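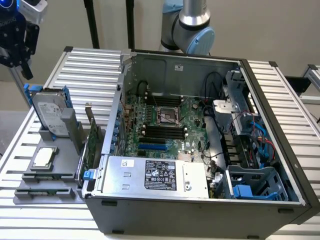 A tower computer with its processor, memory, card and hard drive set out on the parts tray.

Teaching by demonstration

Teaching by demonstration is the business of showing a robot a job instead of typing it in line by line. I've kept this entry going on the Trallis wiki since April, and I still get things wrong in it, so do shout if you spot something!

There are two main ways to do it. In hand guiding, you take hold of the arm and push it through the moves while it records them. In remote control (most of us just say teleop) you stand back and drive the arm with a second, smaller arm or a handheld controller. I like hand guiding for big, lazy movements, but my own hands get in the way once I'm poking about inside a computer case.

Computer assembly is a lovely test job, I think, as the parts all want different treatment. Memory modules need a firm, straight push. A processor needs hardly any force at all, and you really don't want to drag it across the socket. Drives are friendlier – a caddy gives the gripper something decent to hold, though you still have to get the angle right on the way in. 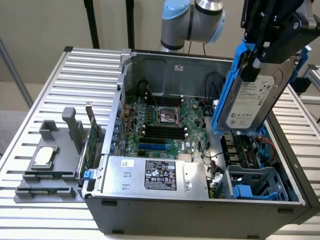

How many demonstrations?

It depends who you ask. Brayan Ospina's notes for the Ondetti course suggest 20 for a single part with a fixed tray, and 400 if the tray is going to move about. I'd start with the smaller number (and a cup of tea) and see where the arm goes astray.

See also: Hand guiding, Force sensing, Parts trays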